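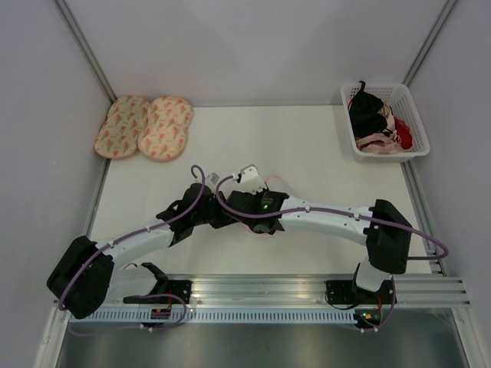
# Mounting two small arms on one rail, and running the cables so they stay put

These notes cover the bench in the back corner of the Temwood workshop. They assume you have two arms assembled and tested one at a time, and a length of grooved aluminum extrusion for the front edge. Allow a full afternoon. Fuseini Ofori and I did it the first time over two evenings, mostly because we skipped step 2.

## What you need

- Two arms with mounting brackets
- Grooved extrusion, as wide as the tabletop
- T-nuts and bolts to suit the grooves
- A flat white tabletop
- Cable, plus clips that fit the upper links
- Hex keys, a square, a tape measure and a marker
- A plastic basket and some clothes for testing

## 1. Fix the rail

Bolt the extrusion along the near edge of the tabletop, then run the square along it. The rail should not rock anywhere. If the tabletop has a slight bow, shim under the rail and leave the top alone.

Put all the T-nuts in before you close off the ends. Put in a few spares as well. Taking an end off later means loosening a corner post, and then you are squaring the whole enclosure again.

## 2. Set the spacing

Put both brackets on finger-tight. Ours ended up 400 mm apart, measured between the inner edges, but go by reach and not by our number. With the motors off, move each arm by hand and check three things:

1. The grippers can meet near the centre of the table.
2. Each gripper can get to the rear corner on its own side.
3. Neither shoulder housing touches a side wall through its full swing.

Mark the bracket positions on the rail with the marker, then tighten the bolts a little at a time, going back and forth between them. Check the marks again afterwards. Brackets like to creep.

It is fine if a shoulder housing hangs over the edge of the rail. Keep your knees and your stool clear of it.

## 3. Mount the boards

Each arm has its own small board near its base, under the bracket. Keep the orange wires short and flat against the rail. Leave enough room to get a fingertip to the connectors, as you will be unplugging them more than you expect.

Label both boards now. Left and right are as seen from the front of the bench, with the rail nearest you.

## 4. Run the cables

This is where most of our faults came from. Start at the wrist and work back:

- Leave a loop above the wrist. With the wrist bent as far as it goes, the loop should still have slack.
- Clip the cable along the upper link. Don't pull it straight between clips.
- Take it past the shoulder housing in a wide curve, clear of the joint. A tight curve works for a week and then the connector starts dropping out.
- Bring it down to the rail and leave a small loop at the board.

Move the arm by hand through its whole range again, slowly, and watch the cable the entire time. If it snags on a bracket, add slack at the shoulder first.

We use purple for both arms. Mohcine Ouali would like a different colour for each, and if you are buying cable from scratch he is probably right.

## 5. First powered moves

Set the speed limit to 5 per cent and run one arm at a time with the other parked. Keep a hand on the power switch. Once both arms have gone through their range alone, bring the grippers together at the same low speed and stop just short of contact.

Raise the limit to 16 per cent for the first cloth tests. Thin fabric is a good start - it gives if the arms pull against each other. Put the basket in a rear corner, against the side wall, and leave clear tabletop in front of it. Soft slippers in the opposite corner make a useful second target once cloth is going well.

## 6. Recheck

After 60 minutes of running, switch off and go over every bracket bolt, then the cable clips. Ours needed almost a quarter turn on the left bracket and nothing on the right.

Spare clips and T-nuts are in the drawer marked Jastside. If you take the last ones, tell Xiomara.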